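Changes to the bulk trash and yard waste schedule
2 min read
Apr 15, 2023 – Macarena Villalba

The spring collection schedule for Skasomdale starts at the end of this month, and it is different from last year's. The town has been split into two zones, the drop-off yard on Retamal Road has new hours, and mattresses now need a sticker. The new calendar went out with the February water bill. A good many people threw it away with the envelope, so the main points are repeated in this issue. 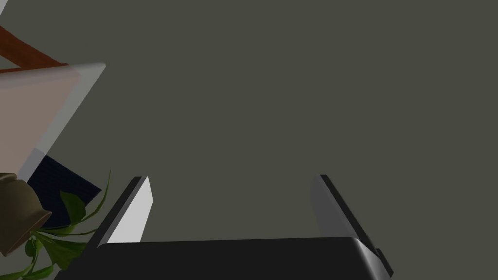

Macarena Villalba
Town news editor

The dividing line between the zones is the creek. Everything north of it is Zone A and everything south of it is Zone B. The houses on Mill Lane that back onto the water count as Zone A, including the odd numbers past the footbridge. If you live on one of the short streets behind the school and are not sure, the zone is printed in the top corner of your water bill, next to the account number.

Zone A has bulk pickup in the first full week of each month and Zone B in the third. Yard waste is collected from both zones every week until the leaves are down. Regular trash and recycling days have not changed.

What the crew will take

Each household can put out up to 9 bulk items per pickup. A table with its chairs counts as one item if the chairs are stacked or tied together. A sectional sofa counts as one item per section – this was the cause of most of the arguments last fall, so it is now written into the rules. Carpet has to be rolled, tied and cut to lengths one person can lift. Rugs follow the same rule.

Refrigerators, freezers and window air conditioners are still accepted, but the doors must be off and they must be set apart from the rest of the pile. A second truck comes for them, often in the afternoon. Please do not call to say your refrigerator was missed until the following morning.

The crew will not take tires, paint, propane tanks, concrete, or anything from a paid remodeling job. Contractors are expected to haul their own debris. Dried-out latex paint can go in the regular trash with the lid off.

Put items at the curb no sooner than the evening before your pickup week begins. Keep them off the sidewalk and away from hydrants, mailboxes and parked cars. The claw truck cannot work under low branches or wires, and the driver will skip a pile that is under them.

Mattress stickers

Mattresses and box springs go to a separate recycler, Lunard, and each piece needs a sticker. Stickers are $14 and are sold at the town office and at the front desk of the library. The library takes checks and exact cash only. A mattress without a sticker will be left where it is with a tag on it, and the owner has a week to bring it back in or buy the sticker. Mattresses must be bagged. Any clear plastic bag that closes will do, and the hardware store carries them.

Crib mattresses do not need a sticker and go out with the regular trash.

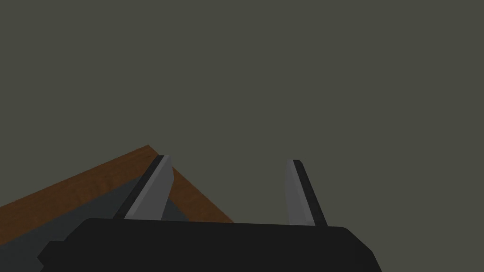

Emiliano Vergara wrote in after the calendar came out to say that the sticker was a fair idea but the bag was a nuisance, and that he had driven to three stores before he found one big enough for a king. He also asked why the yard could not stay open later on weekdays, when most people on his street are not home before six. The town office has passed both points on to the public works department. The hours are set through the end of June and will be looked at again after that.

The drop-off yard

The yard on Retamal Road is open weekday mornings from eight until noon and all day on weekends. It takes brush, leaves, grass clippings, scrap metal and clean cardboard. Bring proof of address. A driver's license is fine if the address is current, and so is a water bill or a lease.

Brush should be cut to four feet or shorter. Stumps are not accepted at any length. Wood chips and leaf compost are free to residents who load their own, from the two bays to the left of the gate. The compost was screened over the winter and is finer than last year's, though there are still bits of twig in it. It runs out quickly in May.

The yard gate has been moved about fifty feet down the hill. Trucks turn wide there, and cars waiting in line should stay to the right of the cones.

Yard waste at the curb

Use paper bags or an open can marked for yard waste. Plastic bags will be left behind, including the ones sold as compostable, because the grinder cannot handle them. Branches can be tied in bundles with string. Please do not use wire.

Flistard, the company that runs the trucks, has asked that cans be set out with the handles facing the house and a couple of feet between them. Cans should weigh no more than fifty pounds when full. Wet grass is heavier than it looks – half a can is usually enough.

Missed pickups can be reported by phone to the town office or with the form on the town website. Give the street address and say what was left. The office sends the list to Flistard at the end of each day, and the crew normally comes back within two working days.

Extra copies of the calendar are on the counter at the town office and on the table inside the library door. A large-print version is available on request.

Recent items
Hydrant flushing: which streets and when
Library book sale moves to the lower hall
Dog license renewals are due
Summer swim lessons – sign-up dates
Footbridge railing to be repainted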